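Home About Services Test Notes Rates Contact

About Curkon

Curkon is a small test shop for robot grippers. Companies that make or buy grippers, arms, cameras and controllers send them to us, and we try them on ordinary things in ordinary rooms. Then we write down what we found. We don't build hardware and we don't sell it.

We started out doing repair work on hand-held grippers for two customers. Both of them kept asking the same thing when they picked up their units: which finger pads should we order next time? We had opinions but no numbers. So we set up a small trial with three kinds of pads and a drawer full of kitchen towels, and sent both customers the results. That trial ran to 256 grasps. One customer changed pads because of it and the other stayed with what they had. After that the repair side got smaller every year and the testing side got bigger, and we stopped taking repairs altogether when we moved to our present space.

What we test

Most of our work is on soft goods. Clothes, bedding, towels and bags are hard for a two-finger gripper, and the results change a lot from one fabric to the next. A pad that holds a cotton T-shirt well may slide on a raincoat lining. Thick knits bring their own trouble. The fingers can close on a single cable and lift it while the rest of the garment stays where it is, or they can catch a loop of yarn and pull it. We log those as separate faults, and we think they should be logged that way by everyone.
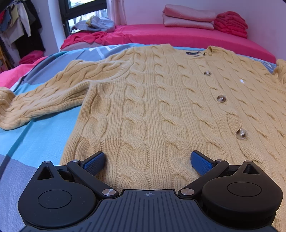
We also run trials on rigid items such as jars, boxes and hand tools, mainly for customers who want one gripper to do both jobs. For those we use the same shelf and table heights each time, and the list of items is sent out with the quote so you can add your own.

Arms make up a smaller part of the work. We have bench space for two at a time, and we compare reach, repeat accuracy and how the arm behaves when a grasp fails halfway. Camera and controller trials are usually done along with a gripper trial, as the results don't mean much alone.

How a trial runs

A standard trial is 300 grasps per gripper, split across the items on the list. A long trial is 1,000. We do a long trial when the customer cares about pad wear, and we clean the pads only when the maker's instructions say to.

Hand-held grippers go first in nearly every project. A person working the fingers by hand can feel a bad linkage or a pad that is too stiff well before an arm would show it, and a hand-held round costs the customer a good deal less. We do these rounds in furnished rooms with window light. Patterned sheets, curtains and piles of folded laundry stay in the background. Cameras that do well against a plain gray table sometimes lose the edge of a sleeve on a busy bedspread, and our customers would like to know that before they ship.
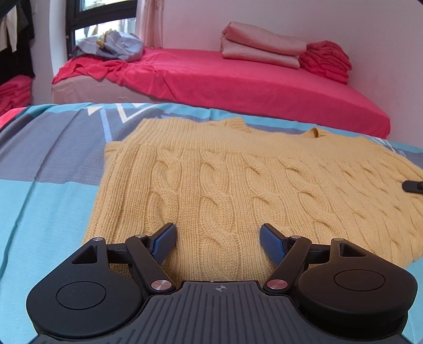
Hand-held round on a cable-knit sweater, blue textured fingers open.

Every item is spread flat for the first set of grasps, then folded, then dropped in a heap. The approach points are set before we begin: collar, cuff, hem, front panel. If a grasp fails we reset the item and move on to the next point. We don't repeat a failed grasp to get a better number.

What you get

You get a written report, the full log and all the video. The report is usually short. It says which gripper did better on which items, what broke, and what we would try next. If two units came out too close to call, it says so. The hardware goes back to you with the worn pads in a labeled bag.

Our log format grew out of the Wan project, a shared set of soft-goods trials that we joined in its second year. We still use its fault codes with a few of our own added, and the list now covers more than 2,000 logged faults. Zesto, a maker of finger pads, was our first customer for long trials and still sends us each new batch. Trastireo handles our shipping cases and foam inserts.

Results belong to the customer who paid for the trial. We publish test notes only when we have paid for the work ourselves, and we send the maker a copy in March of each year along with the item list.

Visiting

Customers are welcome to sit in on a trial. We start at 8:30 a.m. and finish by 4 p.m. while the light is still good. Please write first through the contact page and tell us which unit you want to see running, as most of them are packed away between projects.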